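Speaker notes: Sorting waste in a small office
Ermira Ionescu, Rokemcombe town hall

Slide 1. Say hello, thank Moffat for the room. Mention that handouts are by the door.

Slide 2. Why I started. Our office at Gulell had one big bin and a skip that cost more every year. In February we weighed what went into it: 78 kilos in the month, and 9 of those were carrier bags and wrapping. Pause here. People usually want to write the figures down.

Slide 3. What goes where. Paper is easy. Food is easy once there is a lid. Soft plastic is the hard one — most people don't know it can be kept apart at all.

Slide 4. Hooks and bags. A bag on the wall takes up no floor and costs next to nothing. Leave both pictures up while talking.

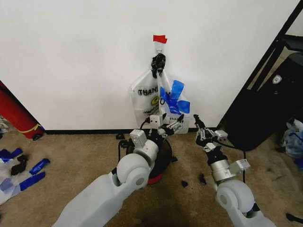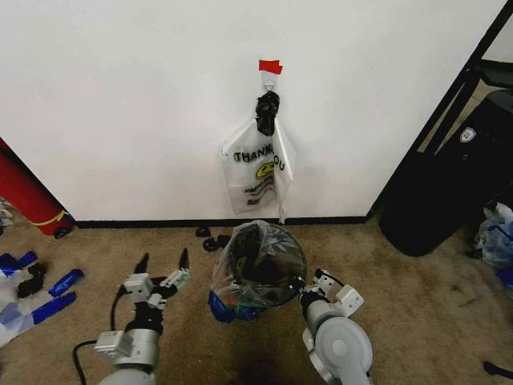
Page last changed: 09/12/2021

Slide 5. Labels. Short words, large letters, at eye height. We printed ours twice as the first lot used "residual", and people asked what it meant.

Slide 6. Who empties it. Put a name on the rota, and change it every month. The Wemus office left this out and their sorting stopped before spring.

Slide 7. Money. The skip contract came down from 400 pounds to 367 in the first year. Say plainly that this is a small saving. Don't skip this slide if time is short — drop slide 5 instead.

Slide 8. Questions. Likely ones: smells, mice, what to do with coffee cups. On cups, the answer depends on the council, so ask which area they are in before replying. Leave the contact slide up until the room is needed.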